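## 3. Collection of Demonstrations

The Futwood project required a set of household examples from which a learning system could be taught to lay and clear a table. Recording was carried out in a private flat, as the supervisor, Gerd Voß, had asked for ordinary rooms and ordinary crockery. The target was 200 completed demonstrations, with a further 600 short clips of single grasps.

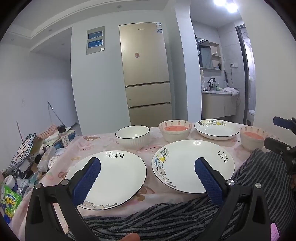 Each demonstration began with the plates and bowls in a new arrangement. The operator moved one piece at a time and returned both grippers to the near side of the table before the recording was stopped. Attempts in which a piece was dropped were kept and marked as failures, in line with the Adcombe labelling guide.

### 3.1 Choice of objects

Variety in shape was considered more useful than a large number of objects. A flat plate must be taken by its rim, whereas a bowl may be held at the side. The crockery was also chosen for its printed surfaces: the cartoon animals on the large plate and the carrots on the small bowl lie close to the places where the fingers make contact, and the patterned tablecloth adds further detail behind them.
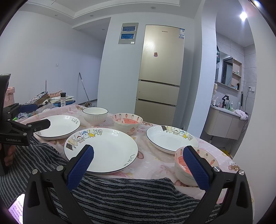
Two-handed recordings were reviewed separately from the single grasps. A clip was accepted only if the movement of both grippers could be followed from start to finish. Plates proved the harder case at review, as an open gripper with one finger near the front rim of a plate can easily hide part of its edge. Such clips were passed to a second reader, and agreement between the two readers reached 95 per cent.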